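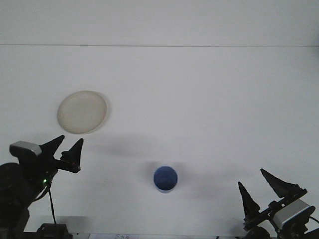
Ticket 614: Cerkow start check passes when it shouldn't, and the practice sheet says to trust it
Product: Cerkow supervisor on a two-arm Stemov bench
Opened by: Tyyne Vuorinen, Huttunen bench team
Assigned to: Nemness support
Status: Open, waiting on vendor

Problem

The Nemness practice sheet says an operator may start a run once Cerkow shows "workspace ready." We had that light with the cup lying on its side. Our task is written for a cup that starts upright. I'd like to know what "ready" is checking, if anything.

Steps to reproduce

1. Home both arms.
2. Put the plate in the left half of the table, past the left gripper.
3. Lay the cup on its side near the right edge.
4. Press Check.

Expected: a warning, or at least a pause for the operator.
Result: ready, no message in the log.
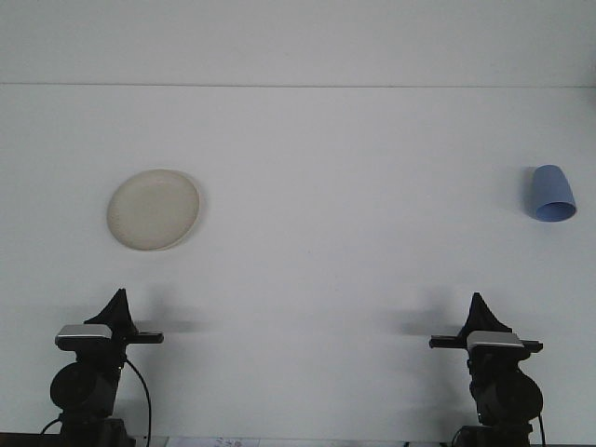
Cup on its side at far right, plate at left, clear table between.

Reply from Nemness support

Thanks for the report. "Workspace ready" confirms that the arms are communicating and that both are inside their joint limits. Object placement is covered by rule 2 of the practice sheet, "Confirm the starting layout." Please make sure operators have completed rule 2 before pressing Check. We'd also suggest recalibrating the table camera.

Reply from Tyyne Vuorinen

I recalibrated. No change, and I didn't expect one. If the check doesn't look at objects, I fail to see what the camera has to do with it.

On rule 2: I have the sheet in front of me. It says "confirm the starting layout" and then nothing. Confirm against what? Who signs? Half the shift would call a tipped cup a fault and the other half would call it a harder start. Both can say they followed the rule. And the light is labeled "workspace," so people will read it as covering the workspace. Rename it "arms ready" and half my complaint goes away.

There's a second problem, with rule 5. "Keep the idle arm clear while the other is working." Clear of what, and by how much? Cerkow has a clearance setting, default 270 mm, and I can't find out if it's measured from the fingertips, from the wrist or from some point inside the model. I asked this in November and was sent the same PDF I'd already quoted from.

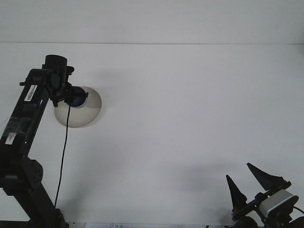

It matters because our people take that number as a safety distance. I doubt it is one. A held object sticks out past the fingers, and so does a cable loop, and as far as I can tell the setting knows about neither. If it's only there to keep the planner tidy, the sheet should say so in plain words, and it should stop putting it under "Safe Operation."

Reply from Nemness support

The clearance value is measured from the tool center point configured at install. It isn't a protective distance and shouldn't be used as one. Protective measures come from your own risk assessment. We'll pass on the comment about the section title.

Can you tell us whether the clearance rule triggers correctly when one arm reaches toward an object near the edge?

Reply from Tyyne Vuorinen

Thank you, that's the first straight answer on this ticket. It also contradicts the heading in your own document, so please do more than pass it on.

Tried the edge case with the right arm and the cup, left arm held below the plate. No warning from rule 5, which seems fair given the distance between them. But the log entry reads "all practice rules satisfied." It can't know that. Rule 2 is a person looking at a table, and no person had entered anything.
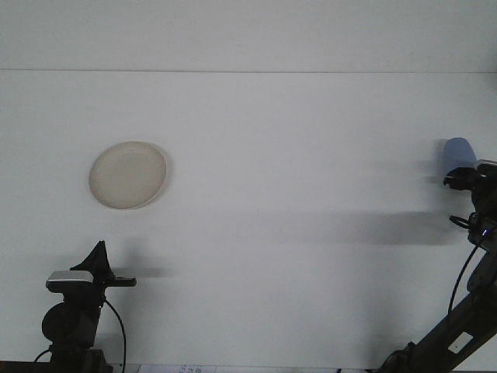 Edge test: right gripper finger against the cup, left arm short of the plate and touching nothing.

Workaround in use at Huttunen

- Ignore "workspace ready" as evidence of layout. It goes in the log as arm status only.
- Before each run, the operator compares the table with a printed layout and writes yes or no. Cup upright is on the printout. So is plate position.
- Clearance setting left at default. We don't cite it in the risk assessment.
- Cable routing checked by eye at both wrists before homing.

What I need before this is closed

- New label for the ready light.
- Rule 2 rewritten so that two operators would give the same answer.
- Rule 5 moved out of "Safe Operation," with the measuring point stated.
- The "all practice rules satisfied" line removed, or limited to the rules the software can test.

Reply from Nemness support

Label change and log text have been sent to development. The wording of rules 2 and 5 is with documentation. May we close this ticket and track those separately?

Reply from Tyyne Vuorinen

No. Please leave it open until I've seen the new sheet.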